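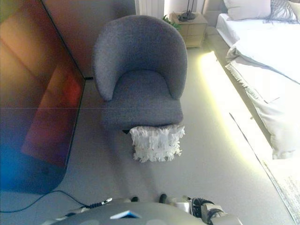

4/8/21

Second round of the dye tests on the Sorkley wool. Continuing from the page with the taped-in swatches, same bath recipe, same kettle, new skeins.

Mordant first. Alum at 14 percent weight of fiber, no cream of tartar this time. I weighed out 400 g of yarn, wetted it in the sink with a drop of the Probert soap, and left it until it stopped floating. Last round I rushed this and the skein ends came out paler than the middles. Brought the alum bath up slowly and held it at 70 C for an hour. Let it cool with the yarn in.

Dye: madder, the ground root from Carnell. The bag is a new lot and it's coarser than the old one, with visible bits of bark. Soaked it overnight in a lidded bucket and strained it through the old pillowcase. The first liquor went down the drain (brown, smells like hay). Second liquor went into the kettle with the root tied in the cloth. Equal weights, so 400 g of root for the 400 g of yarn. That's a lot of root. If the color holds up I want to try half.

Kept the bath under 70 the whole time. The thermometer clip slipped once and I found the probe resting on the bottom of the kettle, reading high, so part of the run was probably cooler than the notes on the card say. Clip is now wired on. Somebody please leave it wired on.

Results, wet:
- Skein A, tap water: brick, a bit dull
- Skein B, tap water plus a spoon of chalk: much redder, even all the way through
- Skein C, no mordant: salmon, patchy where the ties were

Results, dry: A and B moved closer together than I expected. B is still the better red. C went to a sort of peach and I wouldn't use it for anything people will wash.

Our water is soft enough that the chalk makes a clear difference. Should have done this months ago instead of blaming the root. I'm going to write the chalk into the standard recipe card and cross out the note about vinegar, which does the opposite of what we want with madder. Vinegar stays on the card for the cochineal.

Rub test on white cotton, dry: A and B both clean. Wet: A leaves a faint pink, B leaves more. Rinsed B again in cool water until clear and repeated it. Better, still not nothing. It may be fine root dust caught in the twist, since I could feel grit when I shook the skein over the bench. Next time strain twice.

Light test started. Cards of A, B and C are in the south window, half covered with foil tape. Don't move them. First look in August.

The Ternska two-ply is still in its wrapper. It's spun tighter than the Sorkley and I think it will need a longer soak, possibly overnight. It also has more lanolin left in it, going by the feel, so it gets a proper scour before anything else. Don't put it in the same kettle as the Sorkley, the results won't be comparable.

Exhaust bath: saved it. Bucket is under the bench with a lid and a label. Color is orange tea. Planning to run one small skein through it and then overdye that with the weak indigo, to see if we get a usable brown or just mud.

Things to get or fix:
- pH strips, down to the last few
- second straining cloth
- the small scale drifts when the fan is on, keep the fan off while weighing
- more alum before the next full run
- tie tags for skeins, the masking tape ones fell off in the kettle again and I had to sort A from C by eye, easy this time but it won't always be

Kettle scrubbed, spoons rinsed. Stained the edge of the sink.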